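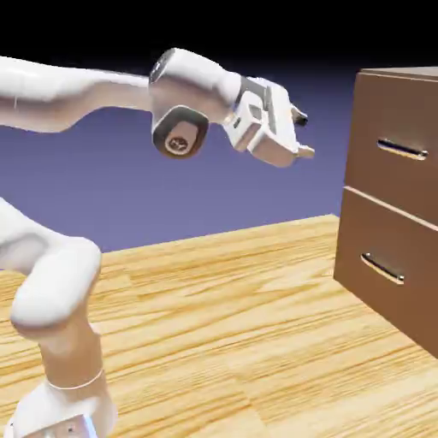 Corrado Morelli wanted to know after the last session why shadows in a good drawing so seldom look black, when black is the colour most of us reach for first. Lovely question, and it takes up most of these notes.

Drawing and Colour for Beginners
Notes for session 3: Light, shade and edges

Try looking at a shadow on a white wall in daylight. Your brain says grey. Look for longer and it starts to go blue, or a bit violet, or even warm if there's a carpet or a red chair nearby throwing light back up. The shadow is lit! It gets less light than the wall beside it, and it gets it from other places – the sky, the floor, the wall opposite – and each of those adds some colour of its own. I still find this exciting after years of teaching it.

Words we'll use

Local colour: the colour you'd say a thing is if somebody asked you on the phone. A lemon is yellow.
Tone: how light or dark it is, whatever the colour.
Cast shadow: the shadow a thing throws on something else.
Form shadow: the side of the thing itself that is turned away from the light.
Reflected light: the soft glow that creeps back into a form shadow. Keep it darker than you think. Beginners nearly always make it too bright, and the whole egg turns to glass.

Edges

A hard edge pulls the eye and a soft one lets it wander. Where two flat surfaces meet at a corner, the tone usually changes all at once. On a ball or a pear it changes slowly, and you have to be patient with the pencil (go round the form, with light strokes, and build up). Cast shadows do both: crisp close to the object, then blurrier as they get further away. 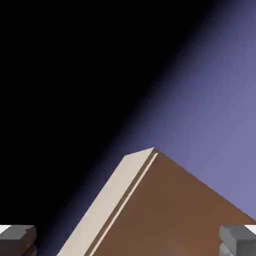
Fig. 2. Flat brown surface with a pale bevelled edge.

Practice before next time

Put an egg on a sheet of white paper next to one lamp and switch off everything else. Draw it in pencil, 20 minutes, no rubber. Then move the lamp to the other side and draw it again. After that, slide a sheet of coloured card up close to the egg and see what happens on the dark side – do this one in crayon or paint if you have any.

Squint a lot. It looks silly and it works beautifully.

Materials

Dultum cartridge pad, or any fairly smooth paper
Zuccaro pencils in HB, 2B and 4B
Kneadable rubber (for session 4, keep it in its wrapper for now)

Bring all your eggs, including the ones you hate. We'll pin them up together at the start.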